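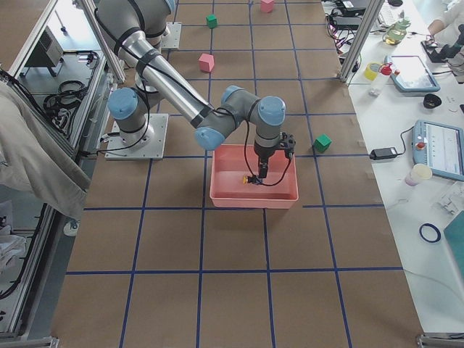 I went to the Omik office on a gray December morning with a notebook full of questions about robot planning software, and the first thing I got was a lecture about clocks. The lead developer (who asked me to leave names out, so I will) had a strong opinion before I'd even gotten my coat off. "Everyone wants to hear about the planner," the lead said. "The planner is fine. Ask me about timestamps!"

So I asked about timestamps. Omik writes Vevon, a control and planning stack for two-arm robots, and for most of last year it had a bug that made both arms hesitate just before a grasp. The cause was boring and took 18 days to find. The camera process and the arm controller each kept their own time, and they drifted apart. When Vevon asked where an object was, it got an answer that was slightly old. "The planner kept throwing the path away and starting over," the lead told me. "From the outside it looked shy."

The fix was to stamp everything in one place, the moment it arrives, and to drop whatever shows up stale. That's it, pretty much. I wanted something more dramatic (I'd been promised a war story on the phone) but the lead was happy with boring. "I'd ship boring every week if they let me."

We got onto planning in the end. Vevon doesn't plan for both arms as one big body. Each arm gets its own planner, and a small piece of code called Najjar sits between the 2 of them handing out space. An arm asks for a chunk of the table, gets it for a short time, and gives it back. If it doesn't give it back, Najjar takes it away and the arm has to stop where it is. I said it sounded like sharing a bathroom with a sibling, and the lead laughed and said the early version had been exactly that bad, with one arm waiting forever while the other held on to a space it was done with.

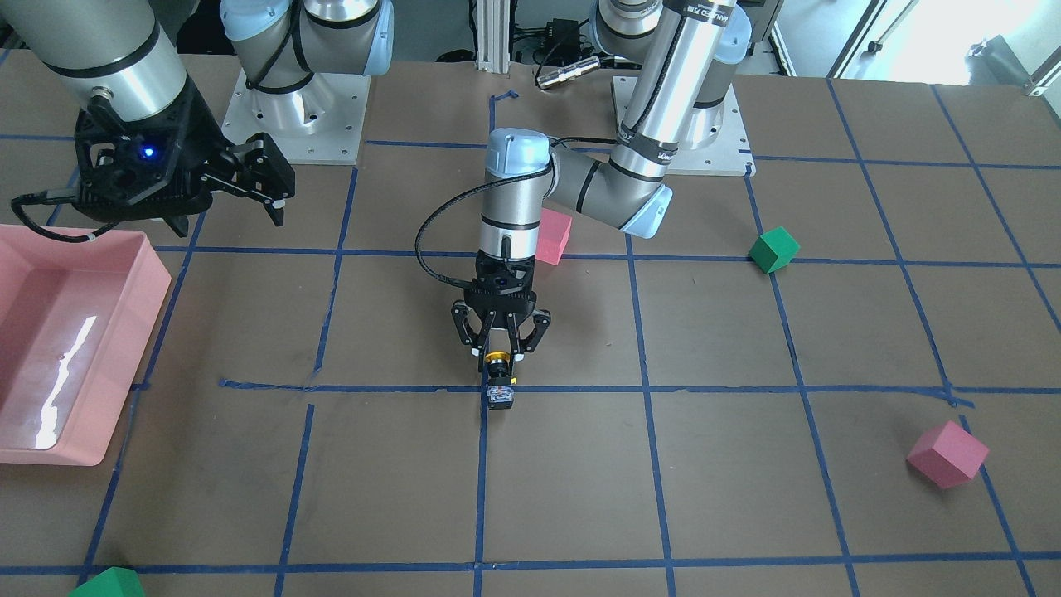
What fixed the waiting was making requests smaller. The old version reserved the whole path from start to finish, and the new one reserves only the next stretch plus enough room to brake. The low-level loop runs at 1000 cycles a second and doesn't care about any of this, it just follows what it's given. "Keep the fast part dumb," was how the lead put it, and I wrote that down twice by accident.

Then we talked perception, where I expected bragging and got a shrug. The team trains on its own recordings, 3000 of them so far, and the lead thinks the labels matter a whole lot more than the model. They rebuilt their labeling tool, Lornari, from scratch this year. It now plays joint positions, gripper commands and every camera view on one timeline, so when a grasp goes wrong you can scrub back and see what the software believed at that moment. I tried it for a few minutes and got completely absorbed, dragging the slider back and forth like a kid with a flip book.

I asked whether a wrist camera is really worth the trouble on top of the fixed ones. The lead didn't even let me finish! A fixed view tells you where to go, and then the arm gets in its own way right when you need to see. The wrist view takes over for the last bit. Vevon blends the two by how much it trusts each one, and tuning that trust is still done by hand, which everyone there seems a little embarrassed by.

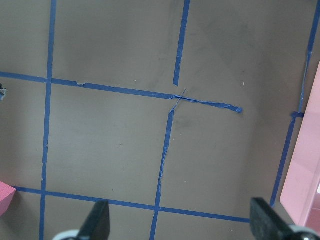

A second developer, listening in from the next desk, objected that hand tuning wasn't the embarrassing part at all, and that the config files were far worse. There's one for each arm, one for each camera and one that overrides the others, and a typo in that last one gets ignored without a word. "Put that in your article," I was told, "and maybe we'll finally get a week to fix it."

The lead groaned but didn't argue. A checker that refuses to start the arms on an unknown setting is already half written, and it's next on the list after the Lornari export work. I asked when I could come back and see it run, and got told to bring better questions about clocks.

Contact | Copyright 2021 | Back to top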